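In praise of the slow robot

Prultmont held its open day on a Sunday, and I went because it was raining and the coffee was free. Escobedo had the stand by the door, Grusisport had the one with the balloons, and Nandotano had the queue.

What we were queuing for was the sight of a machine handling a computer processor. I have queued for less. The session was billed as 23 minutes, which is a long time to look at a chip, and two children in front of me had given up by minute eight. 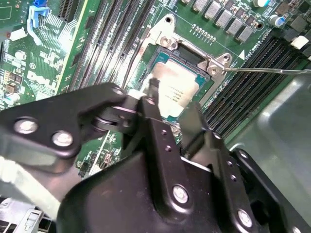 I stayed, and I am glad I did. We have been sold robots for years on the promise of speed, usually in films with drums on them. A server board does not care about drums. The socket wants a light touch and a good deal of patience, and most of us who have built a computer at the kitchen table brought neither.

So I would like more demonstrations like it, dull ones, with long pauses and people in fleeces frowning at a screen. I trust a firm that lets me watch the pauses. Grusisport showed us a film four times over, and I can tell you nothing about it except that the music was loud.

The coffee, I should add, came out of a machine, and that one was out of order by noon.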